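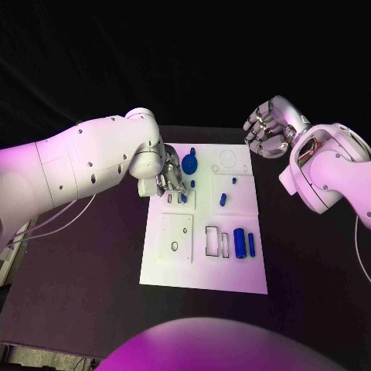

Sowah opens its doors in Drovstead this September

FOR RELEASE: July 26, 2020

Hi, I'm Zulema Vergara, and I've been waiting a long time to write this one. My board game shop and lending library, Sowah, is opening in Drovstead in September, and you're all invited to come in and play something!

Some of you know me from the Gamico table at the summer market, where I spent four years selling secondhand games out of plastic tubs and talking people's ears off (sorry to the man who only wanted a deck of cards). Gamico was always meant to be small. Then people started asking if they could borrow a game for the weekend before they bought it, and I kept saying yes, and pretty soon I had a notebook full of names and very little left in the tubs.

So now there's a proper shop. We're in the old shoe repair place on Mill Street, two doors down from the bakery. The front room is for sales and the back room is for the library, which starts out with 500 games you can take home. A membership is $10 a month and lets you have two games out at a time. Kids under 12 can borrow on a parent's card. If you lose a piece, tell me – I have a whole drawer of spare pawns and dice, and I'd much rather fix a game than fine you for it.

The shop is also the first place you'll be able to buy Flirken, the tile game that Adom Ackah and I have been working on since he was a regular at my market table. It's for two to five players and a round takes less time than a pot of coffee, unless my sister is playing. You lay out a river, you try to get your ferries across, and everyone else gets to move the banks. There are 115 tiles in the box. We tried it with fewer and the river kept ending up as a pond.

"I drew the first tiles on cereal boxes at Zulema's kitchen table," says Adom. "My kids still like that set better, and they've told me so several times. The printed one has nicer ferries, though, and I'm sticking to that."

The first printing of Flirken is 977 copies. I ordered 1,000 and the printer held back the ones with smudged backs, so if you get one, know that it was looked over properly. The price is $32, and library members can try it before they buy.

Because of the way things are this year, we'll begin with pickup at the door and a few booked tables, spaced well apart. You can reserve a game by phone or through the website and I'll have it bagged with your name on it. Game nights will have to wait a bit, but I've already bought the lamps.

If you have old games in the closet, I'd love to see them. Bring them by once we're open and I'll trade them for store credit, even the ones with a split box.

Press contact: Zulema Vergara, Sowah, Mill Street, Drovstead. Review copies of Flirken are available on request, and I'm happy to teach you the rules over the phone.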